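1/ Got an email from Brekholm this week inviting me to "help shape what's next." I've bought two coats from them in six years, so I guess that makes me a stakeholder. I clicked through to see how much shaping I'd get to do.

2/ The answer is a poll with two lining colors. Rust or slate. The coat itself is finished – cut, buttons, price, factory, all decided. You can tell because the product photos are already up, shot in both linings, with a ship date underneath.

3/ I don't blame them for deciding. Deciding is their job and they're pretty good at it. What bugs me is the thank-you page: "Your voice made this." My voice picked rust.

4/ I've worked on the agency side of this for a long time, so let me describe how one of these usually goes. A client has two versions they can live with. Somebody in the room says "let's let the community choose." Everyone relaxes, since the meeting just got shorter and there's a campaign in it.

5/ Then the vote becomes a mailing list. To vote you enter an email. To see the result you enter it again, in case the first one was a typo. By the time the winner is announced, the useful thing has been collected, and it wasn't an opinion on linings.

6/ The numbers they brag about are always votes. Brekholm says 700 people took part. Fine. How many of the 700 bought the coat? How many would have bought it anyway? If the company knows, it isn't in the email.

7/ I did see one honest attempt at measuring this. Mariann Szénási ran the customer panel at Ultar, the luggage people, and gave a talk on it in July. She had 406 panel members who voted on a carry-on, and she went back later to check what they did.

8/ Her finding, as I wrote it down: people whose pick won bought a bit more. People whose pick lost bought less than customers who'd never been asked at all. She put both on one slide and let it sit there for a while.

9/ Think about that second group. They were perfectly happy not being consulted. Then the company asked them, overruled them, and sent a cheerful note about it. I'd sulk too. I did sulk, over a kettle, for most of a winter.

10/ Caveat, and she said this herself: one product, one panel, and people who join luggage panels are not normal. I include myself. I wouldn't build a strategy on it. I would stop quoting "engagement" as if it only moved in one direction, though.

11/ Somebody will bring up Carvalho, so fine, Carvalho. Customers design the shoe, pick the sole, pick the stitching, name goes on the tongue. I tried it. There are 100 upper colors. I spent an entire evening in there and ordered brown.

12/ To be fair to them, the choice is real. You get the shoe you built. But the returns policy changes the second you touch a menu – custom pairs are final sale. So some of what I'm being handed as "creative freedom" is the risk of a bad color call, moved from their warehouse to my closet.

13/ Which might be a fair trade! I'd just like it written near the color picker and not four screens later under Shipping.

14/ Stistetti is the one I go back and forth on. They ask customers what to drop. No new flavors, no naming contest, just "which of these would you miss least." It's a dull email with no prize, and I answer it every time.

15/ Thought about why for a while today.
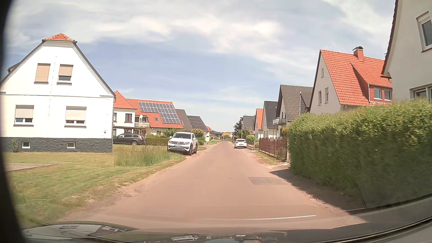 Blue sky, thin clouds, most of the shutters down on the white house.

16/ Best I've got: the Stistetti question costs them something. If the answer is "the fig one," the fig one goes, and somebody there liked the fig one. With the lining poll, both answers cost exactly the same and they'd be happy with either.

17/ So that's my test now when a brand wants my input. Is there an answer I could give that would annoy them? If every option on the page is one they already photographed, I'm decorating their press release.

18/ And yes, I know plenty of people enjoy voting on the lining and don't care whether it's deep. My sister voted slate and has told me about it twice. She has no plans to buy the coat.

19/ If you've run one of these and tracked what the losing side did afterward, please send it to me. Good numbers, bad numbers, tiny sample, whatever. I'd love to be wrong about this and so far I only have the one talk to go on.

20/ Rust is winning, by the way.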